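**Ticket:** Clutham stores still posting to the old division in Odex
**Status:** open (was marked resolved, I reopened it)
**Priority:** high, whatever the portal says

When Fliltodov folded the Bastos wholesale business into its retail division in July, we were told the cutover in Odex would be invisible to finance. It wasn't. 27 Clutham stores are still booking supplier invoices to the Bastos cost center, and that center is supposed to be closed. The backlog stands at 1,650 invoices, none of them approvable, as the approver group was deleted with the old division.

Steps already tried, so please don't send them again:

- logged out and back in
- cleared the browser cache
- re-ran the store mapping import (it reports success and changes nothing)
- asked for the import log, received a screenshot of the word "Success"

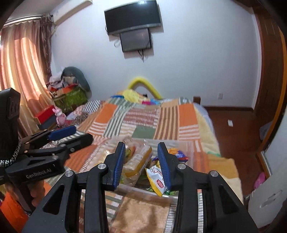 Muthoni Rotich replied that the mapping is correct on the Odex side and that the stores are probably picking the wrong division from a drop-down. She suggested a reminder email to store managers.

I don't buy it. Store managers don't see that drop-down. The division is filled in from the store record, and I checked three store records this morning: each shows the new retail division on screen and exports with the old Bastos code. Either the export reads from a different table or the screen does. A reminder email fixes neither.

**Update, 2:15 p.m.** Support now says there may be a nightly sync that writes the old code back. "May be" is doing a lot of work there. I've asked for the job name and who owns it.

**Update, 4:40 p.m.** Got the job name. It was set up for the Bastos purchase and was due to be switched off at cutover. Support has paused it and asked me to confirm the fix in 48 hours. I'll confirm when an export shows the right code – the last "resolved" lasted one night. 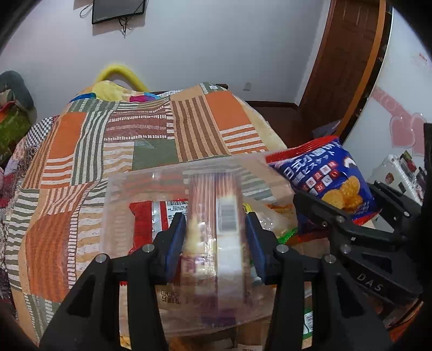 *Packaged snacks in a clear storage box.*

Still needed before I close:

1. Approver group rebuilt under the retail division
2. Stuck invoices recoded in bulk, with a list of any that fail
3. Written confirmation that the sync job is removed, as paused jobs have a way of starting again

Suppliers are already calling about late payment. Please leave the ticket open.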